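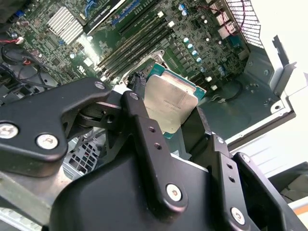 Coolant flush interval, do you believe the dealer?

tallgrass_dan
Car is a 2.0 wagon with 94 thousand miles on it. Took it to Madar for an oil change and came home with a printout saying the coolant is "due" and they want to do a machine flush plus a bottle of Saveo conditioner. The owner's book says nothing of the kind until well past where I am. The coolant is still bright pink, no crud in the tank, temp needle sits where it always sat. Smells like a sales target to me. Has anyone here ever had a problem that a flush would have prevented?

wrenchless
What year was the coolant put in? Miles are only half of it. The corrosion inhibitors get used up with time whether you drive or not.

tallgrass_dan
Factory fill as far as I know. Second owner, so I can't swear to it.

Halfshaft
Then you don't know what's in there. Pink can be two or three different things depending on who topped it up last. Color is dye. I wouldn't go by it.

I also wouldn't pay for the machine. Drain, refill, run it with the heater on hot, bleed it, check the level again cold. Takes an evening. On the 2.0 the drain is at the bottom of the radiator, driver's side, and the plastic plug gets brittle, so have a new one in your hand before you touch it.

mo_in_the_garage
Disagree on the machine. I did three plain drains on my old one and still got brown water out of the heater core. You leave a lot in the block if all you open is the radiator.

Halfshaft
Three drains and brown every time says rust in the block. A machine wouldn't have cured that either. Did you ever pull the block plug?

mo_in_the_garage
No. Could not get a wrench on it.

Halfshaft
Well then.

tallgrass_dan
So far I'm hearing "maybe." What I'd like is somebody who tested it. The guy at the counter couldn't tell me what they measured. I asked twice. He said it was "based on mileage," and my book disagrees with his mileage.

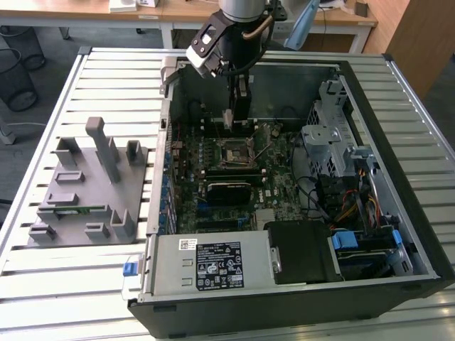 Drahomíra Čierny: I'd test it before arguing with anyone. Strips cost less than a sandwich and they read both freeze point and pH. Mine came back fine for freezing and poor on pH at a lower mileage than yours, and I changed it that weekend. No conditioner. I have never seen a bottle of conditioner do anything I could measure.

wrenchless
Strips are OK for freeze point. For pH I don't trust them much, the color chart is a guess under a garage light. Cheap ones especially. I had two from the same Jutby pack disagree with each other.

Drahomíra Čierny
Read them outdoors, and check the date on the pack. I'll give you that the cheap ones drift.

mo_in_the_garage
Or pay Říha to do it, they'll test for free if you buy the coolant there. At least they did in December.

tallgrass_dan
A free test from the people selling the coolant. Forgive me if I buy my own strips.

Halfshaft
Fair. If you do change it, use what the book calls for and mix it with distilled. And bleed it properly – there's a little screw on top of the thermostat housing that everybody misses, then they come back here asking why the heater blows cold at idle.

tallgrass_dan
Plug and strips ordered. Not buying the conditioner whatever the strips say. Does the bleed screw take a new washer or do you reuse it?

Halfshaft
Rubber O-ring on mine. Reused it once and it wept, so new.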